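Home | Clubs | Match Officials | Fixtures | Help

Brudport Football League
Plement Match Day System: User Guide for Club Secretaries

Section 4. Registering Players and Submitting the Team Sheet

4.1 Before you begin

Each club in the league is issued two Plement accounts, one for the club secretary and one for a deputy. Only these accounts may register players or submit a team sheet. Coaches may view the squad list but may not change it.

Have the following ready for every player you intend to register:

- full name as it appears on the player's identity document
- date of birth
- a head-and-shoulders photograph
- the name of the previous club, if any

NOTE: A club may hold up to 40 registered players at one time. The system will not accept another registration until an existing player has been released.

4.2 Registering a player

1. Sign in and select Squad from the main menu.
2. Select Add Player and enter the player's details.
3. Upload the photograph. Files must be in JPG or PNG format.
4. If the player is transferring from another club in the league, select Transfer and choose that club from the list. The other club's secretary will receive a request to confirm the release.
5. Select Send for Approval.

The player's status changes to Pending. Registrations are reviewed by Shirin Hosseinzadeh at the league office, and the status changes to Eligible once approval has been given. A player whose status is Pending may not take part in a league match.

CAUTION: Do not create a second record for a player who has already been registered by another club. Duplicate records are locked automatically and can be released only by the league office. 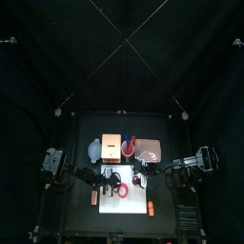

4.3 Submitting the team sheet

The team sheet opens at 9:00 a.m. on the day before the match and closes one hour before kickoff.

1. Select Fixtures and open the match.
2. Select Team Sheet. All players with Eligible status are shown. Suspended players appear in gray and cannot be selected.
3. Choose the starting eleven and assign a shirt number to each player.
4. Choose the substitutes.
5. Mark the captain and the goalkeeper.
6. Check the kit colors shown for both teams. In the event of a clash, the visiting club must change.
7. Select Submit. A confirmation message is sent to the secretary, the opposing club and the referee.

NOTE: Changes made after the deadline must be agreed with the referee in person. The referee will enter the change on the match report.

4.4 Matches at Vinness and Hellström Park

Mobile reception is limited at both grounds. Visiting clubs should submit the team sheet before traveling and carry one printed copy for the referee.

4.5 Error messages

Code 100: The session has expired. Sign in again. Unsaved selections will be lost.

Code 129: A selected player is no longer eligible. Return to the squad list, check the player's status and choose a replacement.

If any other code appears, write it down and contact Mattes Wegener at the league office before the team sheet closes.

Continue to Section 5, Match Reports and Results.

Share | Print | 2 comments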